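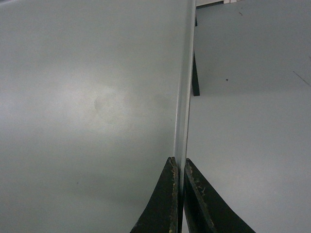
## Re: [shelving] Tray overhang on the 800 bays

From: Kadri Siliņa
To: shelving list
Date: 23 January 2025

Heikki wrote:

> We have the Bollholm bays standing at Stolstead now and I'm partway through the drinks and snacks section. The grey-green trays don't sit inside the shelf depth. They come out past the front edge, and if you bump one it swings a bit on the lip. Did we order the wrong trays or the wrong shelves? Also, can I drop the upper shelf a slot so the jugs are easier to reach? There's a lot of air over the middle shelf and I'd like to use it. One more: the paperwork gives two upright heights and I can't tell which one the bracket chart is for.
>
> Heikki Harju

Heikki, in order.

**Trays.** Neither order is wrong as such. The trays are from the Skaltach catalogue and were picked for the older, deeper shelf. The Bollholm shelf is shallower and the tray was never checked against it. A small overhang at the front is acceptable under a light load. It stops being acceptable when the load sits forward of the shelf edge, so keep anything heavy toward the back rim or leave the tray empty until we have a proper answer.

Check that the tray is flat on the shelf before you blame the depth. The rim is low and the corners are rounded, so a tray will ride up on quite small things: a bracket tab that isn't fully home, a price clip, a bottle pushed in behind it. Pull the tray, run a hand along the shelf, and put it back square. If it still rocks, put a level on the shelf itself, side to side and then front to back.

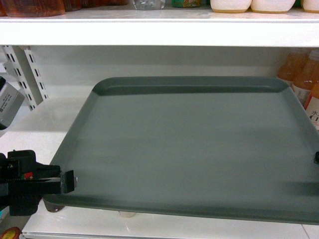 If the level shows a lean to one side, the usual fault is a bracket one slot out on that upright. The slots are in two columns and it is easy to hang the left bracket from one row and the right bracket from the row below. Count from the foot on both uprights. Counting from the top gives the wrong answer when the feet have been wound out by different amounts.

**Bottles behind trays.** Please don't. I know it is a handy spot for the juice, but stock behind a tray gets missed at rotation and it pushes the tray forward. Give the juice its own facing beside the tray, or take the tray out.

**Dropping the upper shelf.** You can, by one slot, with these conditions:

- Take everything off first, including the bags hanging at the side. The jugs are the heavy part. A 900 ml jug doesn't weigh much alone, but a full row across an 800 shelf adds up, and brackets bind if you try to lift them loaded.
- Move both brackets before the board goes back on. No half moves.
- Tap each bracket down until the hooks seat. You should see no gap between the hook and the bottom of the slot.
- Check that whatever is going on the middle shelf still clears the lip of the one above, with room for a hand over the top. Crinkly water bottles are fine. Snack bags stood upright are tight.

My own preference is to leave it where it is until the middle shelf is filled. You have it empty now, and the gap always looks larger than it is.

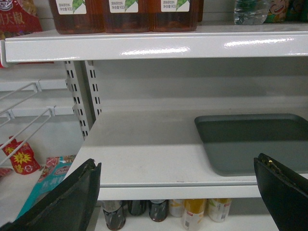 *Upper shelf with the 900 ml tea jugs, middle shelf below bare but for a tray.*

**Upright heights.** The two numbers are 2,181 and 2,620, both in millimetres. Stolstead has the 2,181. The bracket chart in the delivery pack is for the 2,620 and was put in by mistake — Rui Bragança has the right one and will post it to the list. The slot spacing is the same on both, so nothing you have already hung needs to move. Only the row numbers on the chart are off.

**Tray load.** Until Sutrisno Govindasamy has been through the figures again, use up to 15 kg per tray, spread evenly. That is our own working limit and it assumes no overhang. With overhang, go well under it. I'm not going to give a number for that case.

**Still open:**

1. Shallower tray. Gunawan may carry one in the same colour. Crescencio Robles is asking for a sample, and I'd like it tried in a bay before we order any quantity.
2. Front stop. If we keep the present tray, a clip-on stop would hold it from sliding out. It does nothing for the depth.
3. The old row numbers are also in the June fitting notes. Whoever edits those next, please fix the table as well as the drawing.

Heikki, send me the shelf depth measured from the face of the upright to the inside of the front lip. The catalogue figure includes the lip and I don't want to work from it.

Kadri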